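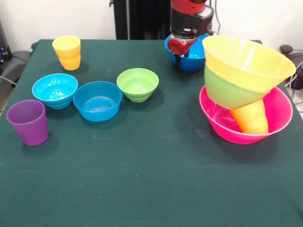 How Old Postcards Show Us a Changing Landscape

A landscape is all the land you can see from one place. It includes hills, rivers, woods, and fields, and also the things people have built, such as roads and fences. Landscapes change, but most of them change so slowly that you would not notice from one birthday to the next. Old picture postcards are one way to see what happened.

What is a view postcard?

A view postcard has a picture of a place on one side. On the other side there is room for a message, an address, and a stamp. Before most families had a telephone or a camera, people mailed postcards to say they had arrived safely, or that the weather was bad, or that they would be on the Tuesday train. Shops sold them cheaply, and many people kept the ones they got in albums.

The Sillorau valley has a good set of them. The town museum keeps 1,009 cards that show the valley, the Birel River, and the long hill called Plonora. Many were printed by a local shop named Van Damme, which sold stationery and school supplies.

How were the pictures made?

A photographer carried a heavy camera to a good spot and set it on a stand with three legs. Many of the Sillorau views were taken by Wilma Verstraete, who lived near the lower bridge. Her camera used sheets of glass coated with a chemical that changed when light touched it. Each sheet of glass made one picture. Glass is heavy and it breaks, so she could not take many sheets up a hill.

Her photographs were black and white. The colors on the cards were added later. A worker at the shop looked at the black-and-white picture and decided where the blue, green, and brown should go. Sometimes the worker had never been to the place. One card shows Plonora in bright green, with a note on the back from the person who mailed it: "It is not this green. It has been brown since we came." The postmark says August.

So you have to be careful with color on an old card. A green field may have been green, or the printer may have had plenty of green ink. Shapes are safer to trust. The outline of a hill, the bend of a river, and the place where a wood begins usually come straight from the photograph.

What can we learn by comparing?

To compare then and now, you need two pictures taken from the same spot. Finding the spot is the hard part. People start with something that does not move, such as the top of a hill or a church tower. Then they look for two things that line up. If the tower stands exactly in front of a notch in the hill on the card, they walk until it does the same thing in real life.

There are 3 cards in the museum that show the Birel from the same rock. They were made 80 years apart from first to last. On the oldest card, the hillside is nearly bare. Sheep ate the young trees before they could grow, and people cut the bigger ones for firewood. On the middle card there are bushes along the stone walls. On the newest card the walls are hard to find – the woods have grown over them.

The river moved too. A river wears away the bank on the outside of a bend, where the water runs fast. It drops sand and mud on the inside of the bend, where the water is slow. Little by little, the bend slides sideways. On the oldest card there is a footpath along the outside of the bend. On the newest one, water covers the place where the path used to be.

Plonora looks the same on every card. Hard rock wears down very slowly, and 80 years is a short time for a hill.

What do postcards leave out?

Printers wanted cards that people would buy. They picked sunny days and pretty places. The Sillorau set has a great many bridges and waterfalls and only one card of the quarry, even though the quarry was where many people worked. Printers also changed pictures when they felt like it. They painted out poles and wires, or added clouds to a plain sky. One Van Damme card has a moon in a place where the moon never goes.

Museums use other records to fill the gaps. Maps, letters, and farm account books are all useful. An old map of the valley says that the top of Plonora is 1,000 feet above the sea, and it marks the quarry, the sheep pens, and two roads that do not appear on any card.

Words to know

Landscape: all the land you can see from one place.

Bank: the land along the side of a river.

Postmark: the stamp made by the post office that shows where and when a card was mailed.

Quarry: a place where stone is dug or cut out of the ground.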